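About Sernia
We write the software between a gripper and the job it has been given. 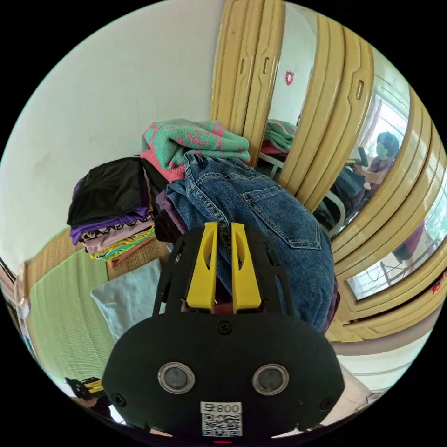 What we do
Sernia builds control, perception and planning software for robots that handle soft things: clothes, towels, bedding. Jeans on top of a purple garment are a hard problem for a planner. The edges are unclear, the shape changes as soon as a finger touches it, and a grasp that was fine a second ago may now be holding two items.

Our main product is Litell, a grasp planner for cloth. It takes camera input from the gripper, proposes places to take hold, and plans again while the fingers are closing. It runs on the robot's own computer and does not need a network connection.

Noiphan is our tooling package. It lines up video with finger position, marks gaps and bad segments, and lets an engineer replay a grasp next to what the planner wanted to do. We wrote it for ourselves and started licensing it after two customers asked for it.

How we work
Much of our data comes from ordinary bedrooms, with folded stacks, patterned blankets and wardrobe mirrors. Mirrors matter to us. A reflected towel looks like a towel, and Litell has to learn to leave it alone. We keep a test set of 600 grasps that is never used for training, and every release is run against it before it goes out.

Releases come out in June and December. Between them we ship fixes only. Changes to the control loop need sign-off from 2 engineers – one who works on control and one who doesn't.

Where we are
Our office and lab are in Rutisden, on the second floor of a former print shop. We are a team of 29, split between perception, planning, control and tools. The tools group is the smallest and sits nearest the lab.

Working with us
Most projects start with a 4-week trial using your hardware and our planner. At the end you get the logs, the test results and a written report, including the grasps that failed.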